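Subject: Re: Return of uniforms and lockers at the Antal building

On the members' list, a colleague at Flomell wrote:
> The notice sent in March says that all lockers on the lower floor must
> be emptied before the move to Maten. It does not say whether staff may
> keep their shirts, or what happens to a deposit paid under the old
> Floletti scheme. Could the office clarify?

The office thanks the member for this message. The answers below apply to all staff listed at the Antal building, including those on short contracts.

1. Shirts and other clothing
Staff may keep any shirt issued to them. Jackets remain the property of Floletti and should be handed in at the front desk, with the name tag removed. Personal clothing may be worn until the new jackets arrive – there is no dress rule during the move.

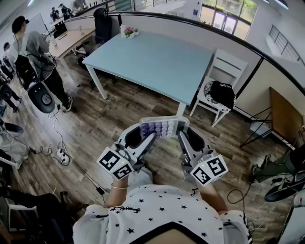

2. Lockers
There are 154 lockers on the lower floor. Each must be emptied and left unlocked, with the key in the door. Items found after the closing date will be kept for 20 days at the Maten reception.

3. Deposits
Deposits paid under the old scheme will be refunded with the next pay. Members who no longer have a receipt should write to the office and give their locker number. Replies are normally sent within seven working days.

Questions about parking at Maten should go to the building list.

Staff Services Office
Antal building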